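## 4.2 Levelling and calibrating the Furkico bench scale

Complete this section before first use, and again whenever the scale is moved. Readings are in grams.

1. Place the scale on a rigid, level surface away from vents and direct sun.

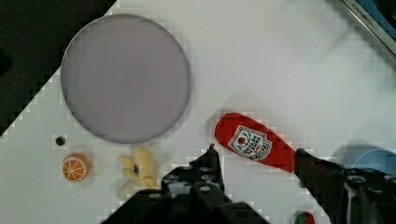
**Can the scale be used on a folding table?** Only if the table is braced – flex under load shifts the zero point.

2. Turn the levelling feet until the bubble sits inside the ring. Tighten the lock nuts by hand.

3. Connect the power adapter and press **ON**. Allow a warm-up of 48 minutes.

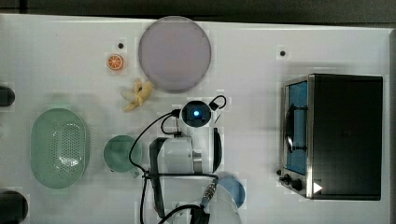

During warm-up the display may drift by a few digits. Do not press **ZERO** until the stable symbol appears.

4. With the pan empty, hold **CAL** until the display shows *C-0*, then release.

 > **Caution:** Do not lean on the bench during calibration. Vibration will return error 132. 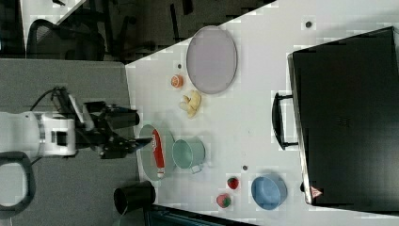 5. Centre the supplied reference weight on the pan. The display must settle at 453 g.

6. Remove the weight and wait for zero. If the display does not return to zero, repeat from step 4.

 **Note:** Scales with the Urio display module beep twice when calibration is stored. Earlier Akis modules give no sound.
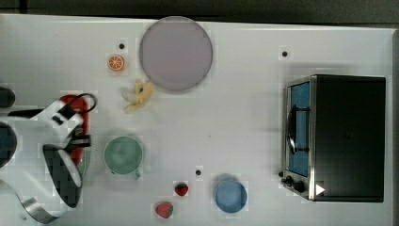
### 4.3 Calibration record

Enter the result on form 148 and initial it. Send failed units to the Clestthorpe service centre, attention Kimutai Were.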